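Open day at the Drultberg teaching kitchens

I went up to Drultberg in November for the open day at the Flemholm cookery school. The train gets you as far as the old goods yard and after that it is the 605 bus, which runs once an hour and drops you at the gate. Entry was free but you had to book, and they had let in 200 people over the day in groups.

Coats go in the porter's room on the left. After that there is a short talk in the hall, given this year by Hafþór Hjaltadóttir, who looks after the evening courses. She kept it brief. The school has 64 places on the full course and the rest of the teaching is evenings and short blocks. Fees are on a sheet by the door, and I would pick one up early as they had run out by the time we left.

The tour takes in the bakery, the cold store and then the small kitchens upstairs. The bakery was the busiest part and also the warmest. We had ten minutes there, mostly on rye doughs, and a piece of bread each. The cold store is a cold store. I would have skipped it and had longer upstairs.

The small kitchens are laid out like kitchens at home, with stone worktops that turn a corner and ordinary beige cupboards. Yaneth Yupanqui teaches the beginners' course, called Tostum, and she talked us through the first week of it. It is nearly all vegetables. Carrots come first – cut into sticks, then the sticks into dice, and everything goes into soup the next day.

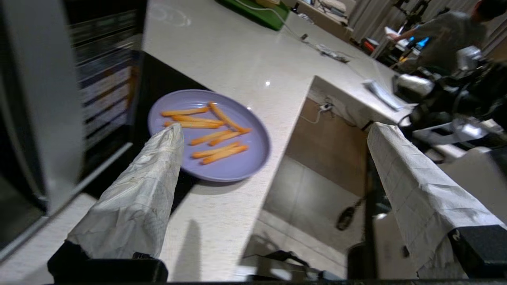

She doesn't mind if the sticks come out a bit uneven at first, as long as the thick ones go in the pan before the thin ones. Her other advice was to put a damp cloth under the board and to peel away from yourself. Someone asked about food processors and she said they come in week three.

We were then allowed to have a go with an onion. Mine was slow but passed. The knives were sharper than anything I own, and I have since had mine done at the market.

Lunch was in the canteen on the ground floor. There was a choice of leek soup or a Chaiyaporn curry, named after the former student who left the recipe behind, and I had the curry. It was good, fairly hot, and came with too much rice. Tea was extra.

The last talk finished at 4 and the bus back was full. If you are going next year, take the morning group and wear flat shoes – the stairs are steep and there is no lift to the upper floor. Parking is at the back, past the bins.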